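**Chamado:** política de inserção de memória, desvio na aproximação
**Aberto por:** Mirjam Hermans
**Data:** 9 de outubro de 2018
**Projeto:** Nalberg
**Estado:** em observação

**Sintoma**

A política treinada com as demonstrações de junho para 2 mm antes do slot e fica oscilando. Com o gabinete antigo (Egger) isso não ocorria. O log do Cutano não mostra erro de junta nem limite de força.

**Verificações**

- Calibração mão-olho refeita, resíduo normal.
- Dedos fechados sobre a placa, perto do soquete do processador, para conferir o deslocamento entre câmera de punho e ponta.

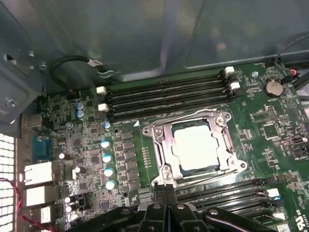

O deslocamento bate com o modelo, então a calibração fica descartada. Sobra a exposição: o dissipador do processador sai quase branco na câmera de punho, e nas demonstrações de junho isso não acontecia. Rodei a avaliação de novo com exposição fixa e recorte aleatório de brilho no treino, 700 episódios.

**Resultado**

| Configuração | Inserções em 7 tentativas |
|---|---|
| Original | 2 |
| Exposição fixa | 3 |
| Exposição fixa + brilho aleatório | 7 |
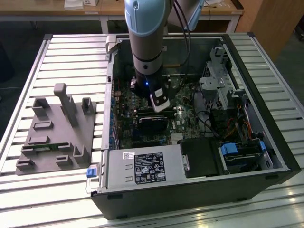

*Braço sobre o gabinete aberto, com a placa de fixação cinza à esquerda.*

**Pendente**

Repetir com o gabinete Pernar antes de fechar. Os pesos novos estão na pasta do projeto; não apagar os antigos, preciso deles para a comparação.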